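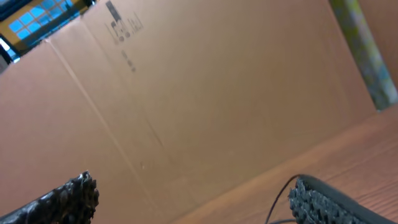 Wrist view, fingers open, cardboard most of the way across. Print on the box too blurred to read.

Stop tuning the planner. Look at what it gets fed

Posted 14 December 2022

Quick one, written between runs, so excuse the state of it.

My claim: most of what gets filed as a planning failure on small manipulation setups is a perception failure with a planner's name on it. And most of the perception failures are tooling failures. We can't see what the software believed at the moment it believed it. So we tune the thing we can see. Planner weights, usually.

Take a wrist view like the one at the top. Brown box, tilted. A person gets it in no time — there's a fold line, there's a face on either side or maybe a flap, there's wood underneath. A segmentation model gets brown, then more brown, then reddish brown. The crease is a thin pale ridge with a bit of shadow. Is it an edge of the box? A scored flap? I can't say for certain from one view and I've looked at a lot of cardboard. The model says 'edge' with great confidence and hands a plane to the planner. Planner does its job perfectly on a plane that may not exist.

Then somebody opens a ticket that says "planner unstable near boxes".

We had 4 of those tickets on Kirnen before anyone plotted the plane estimates over time. They were jumping. Same box, same arm pose, the normal flipping between two answers. The planner was replanning every time, as told. I'd spent most of a month on smoothing costs. Bad month.

The fix wasn't clever. Keep both hypotheses. Pass them down with weights. Let the planner pick an approach that's okay under either one, or go get another view if there isn't one. More than 300 lines of my smoothing code deleted. I miss none of it.

Now the objection, and I hear it every time. Uncertainty is expensive, the planner gets slow, just train a better detector. Sure. Train it. We did as well, we added 600 labeled wrist frames to the Tikono set and the numbers went up. But a better detector is still going to hit a view where the answer isn't in the pixels. Close up, steep angle, matte surface, hardly any texture. That's not a rare case for a wrist camera, that's the last stretch of nearly every approach. And its exactly where you've run out of room to be wrong.

Print doesn't save you either. People love to say the logo will anchor the pose. At a distance, fine. Up close and skewed it's a dark smudge with some dots under it. Feature matcher will find matches in there, it'll find matches in anything. Whether they're the right ones is a seperate question and the matcher isn't the one to ask.

Other gripe. The fingers. They take up a big piece of the lower view and half the pipelines I've read mask them out with a fixed polygon somebody drew once. Fingers move! Open them wide and the polygon is covering wood grain you wanted. Close them and black rubber texture leaks into the cloud as an obstacle. And a cable, if there's one arcing through, is thin and dark and not in anybody's polygon. Render the mask from the joint state, every cycle. Add the cable by hand if you must. It costs a couple of evenings. The Rivas branch still has the polygon and I've stopped arguing about it, mostly.

What I want is boring. A log viewer where I scrub to a bad motion and see, lined up: the raw frame, the mask, every hypothesis with its weight, the one the planner took, and what came in second. That's it. Right now on Punotley it's 2 tools and a script, and the timestamps disagree by enough to make you blame the wrong frame. I have blamed the wrong frame. More than once in public.

Control people have had this for ages, they plot commanded against measured before they touch a gain. Planning people (me included) go on feel. We watch the arm, make a face, change a weight, watch the arm again.

So if there's budget in January for one thing, I'd put it into the viewer. Before the new planner, before the bigger model. Give me second place and its weight, next to the frame it came from, and I'll close half my own tickets.

Ok, run's finished. Back to it.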